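19 January 2020

A long one tonight, as I've had my feet up since tea and there's a pot of coffee going that I really ought not to finish.

I've been on the table a full fortnight now. I should explain, for anyone who has only followed this diary for the allotment, that I spent 15 years on the packing benches at Weswood, picking and boxing kitchenware, and that in November they brought in the first of the Avum arms. Everyone on the benches was asked whether they'd like to stay put, go over to the Ernness depot, or learn to teach the things. I put my hand up for teaching, mostly because the Ernness bus is dreadful, and I'll admit I lay awake over it afterwards.

So what do I do all day? I play kitchens! There's a white table set out with toy food and pans, and I guide the gripper with a pair of handles while the computer keeps a record of every move. Pick it up, put it somewhere, let go, start again. We use play things because they're light and can take a squeeze, and the soft ones are the hardest to get right. My favourite is the felt ketchup, with its fuzzy white label and slightly wobbly lettering, "1869" in red and all. Whoever made it had patience. I spent most of the morning on it, trying to come in square with both fingers and pinch low down without hauling the whole thing sideways. 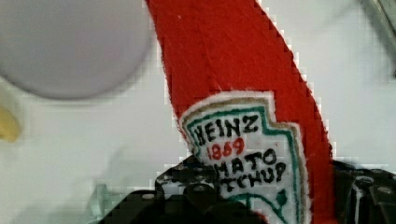 What my hands know

The funny part is finding out how much I used to do without thinking. On the benches I could pick up a colander, a lid and a handful of tissue in one go and be talking about somebody's wedding at the same time. Now I have to do it slowly, one thing at a time, and if I'm careless the arm learns to be careless too. The young woman who trains us told me I have lovely steady approaches, and I was as pleased as a child with a gold star.

I've done almost 2000 picks since I started. My back is better than it has been in years, as there's no lifting to speak of, but my eyes ache and my neck has gone stiff in a new place. I also miss the noise a bit. The benches were loud and silly, with the radio on, and the table is quiet – you get into a sort of trance and then realise you haven't spoken to a soul since break.

After lunch it was kitchen layouts. You put the table how you want it, do your run, then move everything and go again. I'm fussy about mine. I like the green colander in the middle with its little saucepan beside it, the pots over at one end and the toaster oven at the other, and the banana up by the big oval plate. Putting the ketchup on top of the oven is a bit of mischief on my part, but people do leave things in daft places at home, so the arm may as well get used to it.
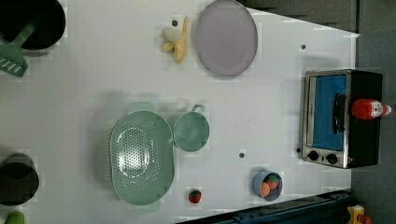 The other side of it

I don't want to make it all sound like a treat. There were 43 of us on the benches last summer and there are fewer now, and though nobody was pushed, some of those who went to Ernness would sooner have stayed. One of my oldest friends there isn't keen to hear about my day, and I can't say I blame her. I do wonder whether I'm teaching the thing to do her job, and mine along with it. I asked the manager straight out and she said the arms would take the night boxing first and that she couldn't promise past next year. I thought better of her for saying so.

We get an extra 400 a year for the teaching, before tax. It'll do for the greenhouse glass.

Must rinse this pot and get to bed. Leeks still standing, in spite of the wind.

Comments (3)

Allotment reader: Lovely to hear how you're getting on. Twenty-odd years in a bottling hall here and we had the same talk about nights. Get it in writing if you can!

Former bencher: The radio's still on, still stuck on the same station. Come and have your break with us, you daft thing, it's only down the corridor.

Guest: Which leeks did you put in? Mine have all gone over.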